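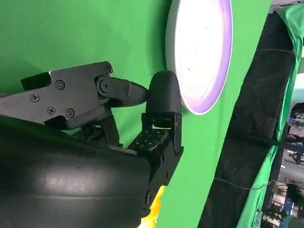

I went back to the pool in January after a gap of two years. I had been lifting at home on and off, and my shoulders had gotten to the point where reaching the top shelf in the kitchen made a noise. Swimming was the one thing I used to do that never left me sore in a bad way.

The pool is at Desten, the fitness center out past the grocery store. A monthly pass gets you the pool, the steam room and one class a week. I don't use the class. I swim before work, usually in the water by 6:30, and I'm out in forty minutes if I don't talk to anyone.

The first morning I could do four lengths before I had to hang on the wall. I had planned on 16. I did the rest in pairs with long breaks and a kickboard for the last few, and then sat in the steam room until I felt normal. My arms were fine the next day. My neck was not. I had been lifting my whole head to breathe, which I remember being told not to do when I was nine.

So for a while I stopped counting and only worked on breathing. One length easy freestyle, face down, rolling to the side instead of looking up. Then one length backstroke to recover. It's dull, and it helped more than anything else I tried. By the third week I was swimming 300 yards without stopping, slowly, and getting passed by a woman in a flowered cap who does not appear to breathe at all.

What I do now, three mornings a week:

Warm up with four lengths, any stroke.
Six lengths with a pull buoy, arms only.
Four lengths with the kickboard.
Freestyle until I've hit my time, resting when I need to.
Two lengths of backstroke to finish.

On the other days I walk, or I do the band exercises for my shoulders. Those take ten minutes and I skip them about half the time. The kitchen shelf noise is mostly gone anyway.

My watch keeps a running total of yards. It stood at 3,631 for last week, and I was pleased with that until I noticed it had counted part of a walk to the snack machine as a length. I haven't figured out how to fix it. I'm leaving it alone.

Now the skin part, because a few of you asked after I complained about it. Pool water dries me out badly, mostly on the shins and around the eyes where the goggles press. I tried three things.

Lelier body cream. Thick, comes in a tub, takes a while to sink in. If you put it on in a locker room you'll be pulling your pants on over it, and that is unpleasant. At home at night it's very good. My shins stopped itching in a few days.

Nidine lotion. Thinner, no smell, fits in the side pocket of my bag. I use it right after the shower. It isn't enough by itself in winter, but it gets me to the evening.

Manurung coconut oil for my hair. I wet my hair, rub a little in, then put the cap on. It does keep the ends from turning to straw. It also makes the cap slide up, so use less than you think. I'm down to an amount the size of a pea.

For the goggle marks I haven't found anything. I loosened the strap one notch and they're a bit lighter. They fade by lunch. Tuesday is when I have my morning meeting, so on Tuesday I either swim late or show up with rings around my eyes.

Next I'd like to learn flip turns. I tried one last week and came up in the next lane over, with a noseful of water. Desten has a stroke clinic in the evenings that covers them, and I've put my name on the list. If there's a spot I'll write about how it goes. In the meantime I need a new cap, since the oil has started to make the old one sticky along the seam, and I'd take suggestions for one that stays put.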